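Faltum project: collecting the kettle task by hand

The Faltum group has finished the first part of its study on teaching two-armed robots from recordings made by people. Everyone taking part works with a pair of hand-held grippers and wears a headset, so no robot has to be in the room while the recordings are made. The August session was given over to small household jobs, among them putting an electric kettle back on its base.
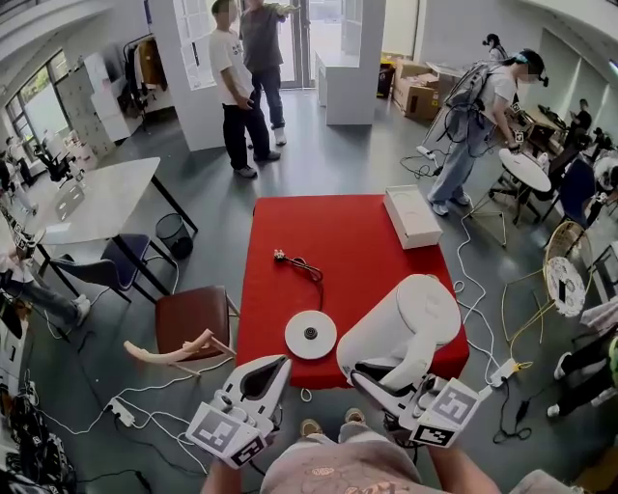 A kettle can start out upright or on its side, and the base can be moved or turned between attempts. The method depends on this variety. Sanne Wouters, who runs the study, asked for 13 different starting layouts, and each person works through all of them in a mixed order.

Cameras on the grippers record at the same time as the headset. The two views are matched afterwards using the square black-and-white markers.

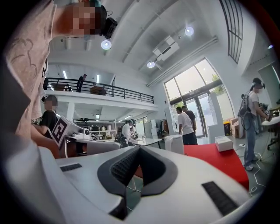

Page last changed: August, 16:40

Several people record at once in the same open room, each at a separate table. The group chose this over single booths so that the backgrounds would change from one recording to the next. In an earlier trial called Flumov, all the recordings came from one quiet corner, and the trained model did badly when the table was moved to another room.

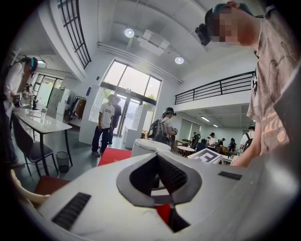 So far 1917 recordings have been kept. Another 348 were dropped, mostly where a marker was hidden for too long and the position of the gripper could not be worked out. A model trained on about 300 kettle recordings picked up the kettle more often than one trained on the Flumov set, but it still had trouble lining it up with the base.

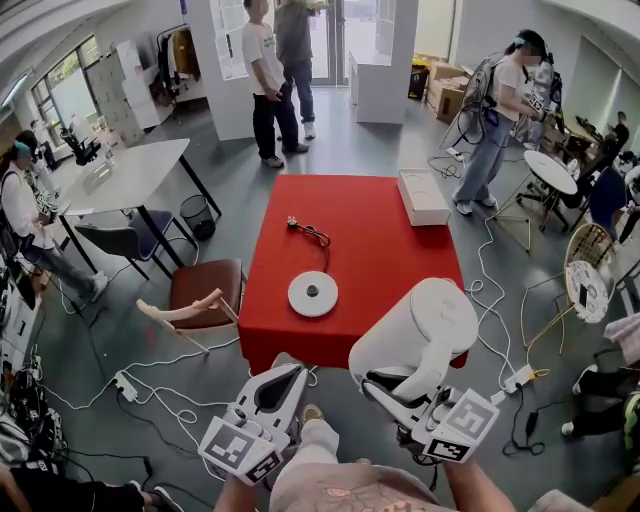
The next round will look at that last step, with slower movements and more recordings that begin with the kettle already in the gripper. Results will go up on the Faltum page once the tests on the robot are complete.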